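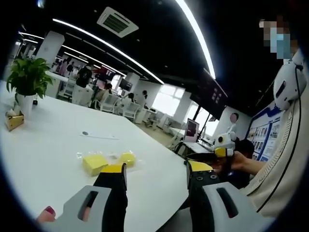
How long does a referral cookie last in the Biltari partner program?
The default window is 55 days from the last tracked click. If the same visitor clicks a second partner's link within that window, the later click replaces the earlier one and the counter starts again.

Which orders earn a commission?
Any order that reaches "shipped" status and is not returned inside the return period. Gift cards, shipping charges and sales tax are left out of the base amount. Partial returns reduce the commission in proportion.

When does a pending commission become payable?
Pending items lock on day 13 of the following month. Once locked, an item can only be changed by a manual adjustment, and every adjustment shows in the Tevum ledger with a reason code.

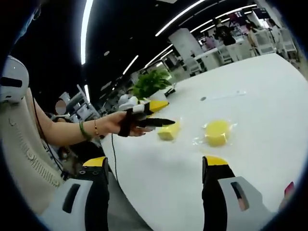

Tracking and Links

Can I shorten my links?
Yes, provided the shortener uses a 301 or 302 redirect and keeps the full query string. Shorteners that open the target inside a page of their own strip the partner ID, and those clicks can't be restored.

What is a sub-ID?
A free text field added to the end of a link, used to tell placements apart. It accepts letters, digits and hyphens. Anything past 184 characters is dropped without a warning.

Why do my click counts differ from the ones in Iko?
Iko counts every request. Our reports remove repeat clicks from one device and known bot traffic before totals are shown. Compare the raw export, not the dashboard, if you need the two to line up.

Do you support server-to-server tracking?
Yes. Enter a postback URL under Settings, then Postbacks. A failed call is retried three times. After that it is written to the error log and has to be sent again by hand.
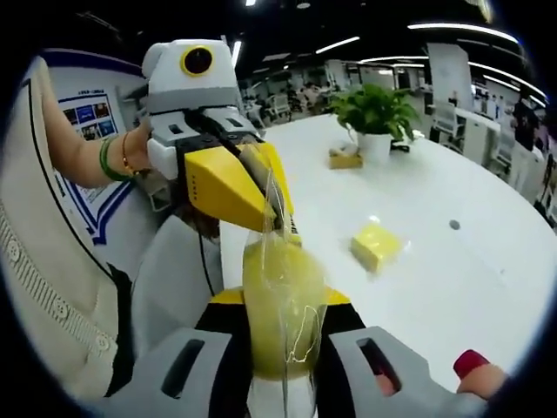
Bag held in the gripper over the table.

Accounts and Payments

What is the minimum payout?
$129 for bank transfer. Balances below that carry over to the next month and do not expire while the account is active.

Can two people share one login?
No. Add a second user under Team. Report-only users can't see bank details or edit postbacks.

My site was moved from Sisodia. Do I need new links?
Old Sisodia links redirect until the end of July. Replace them before then. Sub-IDs carry over, but coupon codes have to be requested again.

Who handles disputed orders?
Send the order number and click time through the contact form, marked for Shanti Nigam. Claims must arrive before the item locks.

Last updated 2 May 2021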